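This site uses cookies to remember your settings. By continuing to browse you accept our cookie policy.

Print this page | E-mail this page

How to Sort and Fold a Pile of Clean Laundry on the Bed

A bed is the largest flat surface in most homes, and it works well for folding if you set it up first. These steps are for a mixed pile of sheets and clothes. No folding board is needed.

Before you start

Make the bed. Pull the bottom sheet tight and take the pillows and comforter off. A plain sheet in a pale color makes it easy to spot small items. Put the whole pile at the foot of the bed and leave the middle clear.

Step 1. Pull out the big pieces

Sheets swallow everything smaller than they are. Take hold of the sheet by one edge, lift it, and shake it over the bed so that anything caught inside drops out. Check the corners of fitted sheets by hand. Socks and washcloths end up there.

If a colored item is bunched up against the sheet, separate the two before you try to fold either one. Look for the tag. It gives you something to hold, and on most shirts it tells you which end is the neck.
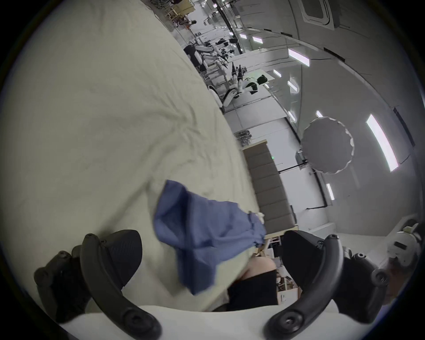
Step 2. Set the sheets aside

Fold each sheet in half and in half again and lay it over a chair. You can finish it later when the bed is empty. Cotton sheets like the Sanna ones we use can wait an hour without creasing badly. Thinner ones should be done right away.

Step 3. Make your groups

Shirts on one side, pants on the other, underwear and towels at the foot. Put socks up by the headboard and match them last. Keep your phone and its charger off to the side too, or they will get folded into something.

Step 4. Spread the garment flat

Work on one garment at a time. Lay it down loosely, find two points that belong opposite each other, such as the shoulder seams, and pull them gently apart. Smooth from the center toward the edges with the flat of your hand. Dark clothes hide their seams, so turn on a light if you are folding navy or black.

Fold one side in toward the middle, then the other, so you have a long panel. If one part is still crumpled, pinch the fabric there, lift it a little, and lay it down again.
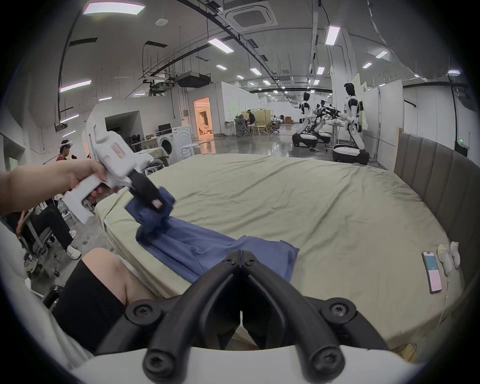 Step 5. Fold to size

Bring the bottom of the panel up to the top, then fold once more. For a deep drawer, stop at one fold. Our Kimlow drawers take a stack of 7 shirts before they start to catch.

Step 6. Put it away

Carry each group to its drawer or shelf as soon as it is done. Finish the sheets last, using the whole bed.

Filed under: Laundry & Linens, Bedroom, Folding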